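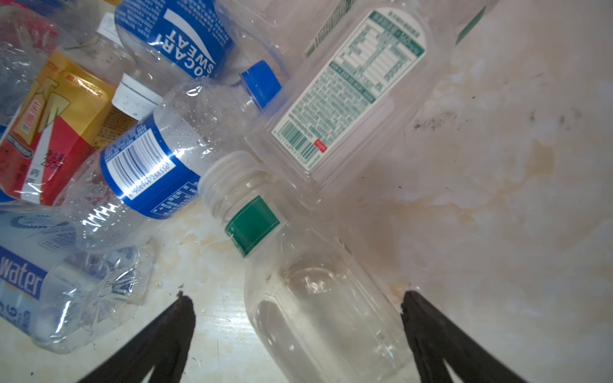

Allside bottle-sorting cell back in service with new finger routine

2020-12-19

The robot cell that picks drink bottles out of mixed recycling at the Allside depot in Clelludthorpe is running full shifts again after a rebuild of its gripper and a change in how the crew looks after it.

The cell, built by Numon and known at the depot as Line B, had been on reduced hours since October. Its two-finger gripper was missing picks on clear bottles, and operators were stopping the arm several times a shift to clear jams.

Yabsira Gebretsadik, the maintenance technician responsible for the cell, traced most of the trouble to play in the joint at the base of one finger. The two tips no longer met at the same height. A stiff carton could still be lifted that way, but a bottle lying on its side tended to roll out as the fingers closed.

"We had been tuning the software for a problem that was in a bushing," Gebretsadik said. "Once I put a gauge on the tips you could see it right away."

Both fingers were replaced, along with the bushings and the drive belt inside the gripper body. The work took 5 days, including a wait for one part that was sent in the wrong size. The old fingers have been kept as shop spares and will be used for test fitting only.

After the new parts went in, the wrist camera had to be calibrated again. The camera looks out between the black fingers at the table, and the control program uses the position of the tips in its view to work out where the gripper will close. Gebretsadik ran the standard routine with a printed target, then repeated it with real items: clear bottles with and without caps, crushed bottles, and drink cartons.

Empty clear plastic is the hardest material for the cell. The camera picks up labels and caps easily, but the body of a bottle can blend into the table, and a crushed one does not have a regular outline. The program now looks first for a neck or a label and estimates the rest of the bottle from there. Bottles lying across one another are still left for a second pass.

The test set was 834 picks, made with the arm at reduced speed. The cell dropped or missed 128 of them on the first run. Gebretsadik then lowered the closing height slightly and cut the grip force for items the program marks as crushed. Allside has not released a figure for the second run, but the depot accepted the result and returned the arm to normal speed the next morning.

The maintenance schedule has changed as well. Finger play was previously checked only at the yearly service. It is now checked every 600 operating hours, with the gauge reading written on a card kept inside the cell door. If the tips are out of line by more than the limit on the card, the arm stays locked out until the bushings are changed.

Operators have also been given a short list of jobs for the start of each shift. They wipe the camera window with a dry lens cloth, clean sticky residue off the fingers, and open and close the gripper by hand control while watching both tips. The arm must be parked and the door switch locked before anyone reaches inside.

The off-white tabletop was not replaced. It is stained brown and yellow from use, and the dark specks had at one time been blamed for false detections. Tests in October with a clean sheet laid over the surface made little difference, and the depot decided to spend the money on the gripper. Scraping the table is limited to plastic blades so the surface does not get scratched.

Depot manager Naledi Van Wyk said hand sorters covered the work while the cell was down and will stay on the line through the winter.

"The arm takes the steady part of the job," Van Wyk said. "We still want people next to it for the things it leaves behind."

A second cell of the same model is planned for the company's Swanepoel site. Van Wyk said it will be delivered with the newer bushings already fitted, and that technicians there will train on the Clelludthorpe cell before it is switched on. No opening date has been set.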